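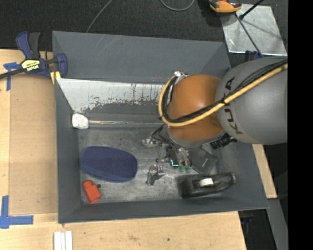

3.2 Wear on bin walls and floors

I came to this part of the study through a complaint. Tamara Kostiuk, who runs the parts room at Gunside, told me on a Sunday call that her bins "go cloudy" long before they dent, and she wanted to know if cloudy meant worn out. Fair question! So we borrowed 63 metal bins from her shelves, all in daily use, and Dario Monti and I sat down to grade every one of them by eye, floor first and then the walls.

We kept the grading simple (I get lost in anything with more than four levels). A bin got a score for scuffing, a score for specks and a score for scratches, and we graded the walls and the floor on separate sheets -- a floor can look terrible while the walls are close to new. Dario and I disagreed on 27 of the bins, mostly over scuffing, and we settled those by looking again together under the same lamp.

Figure 2. A gray bin on a light wooden tabletop. The floor is scuffed, with lighter cloudy patches and dark specks; the far wall has faint scratches near the upper left.

Floors scored worse than walls in 60 bins. I had expected the corners to go first, and they didn't -- the cloudy patches mostly sat out in the open floor, and Section 3.3 takes up why that might be.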